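Labels: a talk in praise of writing on things
Speaker notes, Rankin staff afternoon, 40 minutes including questions

Start without the slides. Ask who has something in their freezer at home they can't identify. Wait. Hands go up slowly, then all at once. Mine is orange and has been with me through two apartments.

Then the Germont story. Keep it short this time. I inherited a cold room there with 2389 tubes in it, and my first job was to find out what they were. The previous owner's system was a single letter on each cap. He had used 17 letters, and K meant two things. When I phoned him he was charming and remembered nothing.

Point to make: he wasn't lazy. He labeled everything. He labeled it for himself, on that afternoon, with the whole experiment in his head. A label is a letter to a stranger, and the stranger is usually you in six months — a person with your handwriting and none of your memory.

(Drink water here. I always forget.)
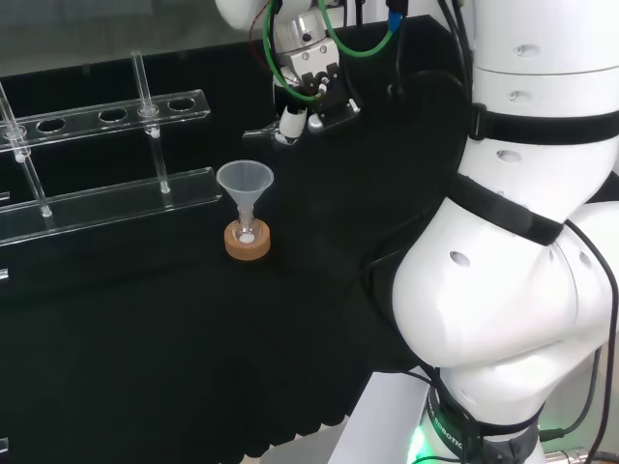

Bjartur Mogensen objected, when I gave a version of this at Vilora, that nobody has time to write a paragraph on a tube, and that his people would sooner quit. Fair. I don't want a paragraph. I want what it is, when it was made, and whose initials to go and shout at. He came back with "and the pen?" and he was right about that too. Most pens sold as permanent have never met ethanol. Test yours on a scrap before you trust it with July.

Next, databases. Be polite, the Datgate people may be in the room. A barcode is fine until the scanner is in someone's drawer, so put a few words next to it that a human can read. "Final" isn't one of them. Neither is "new." I once found "new (old)" and had to go for a walk.

Homework: pick one shelf. Throw out whatever can't be named and tell your manager I said so.

Questions. If there are none, ask about the freezers again.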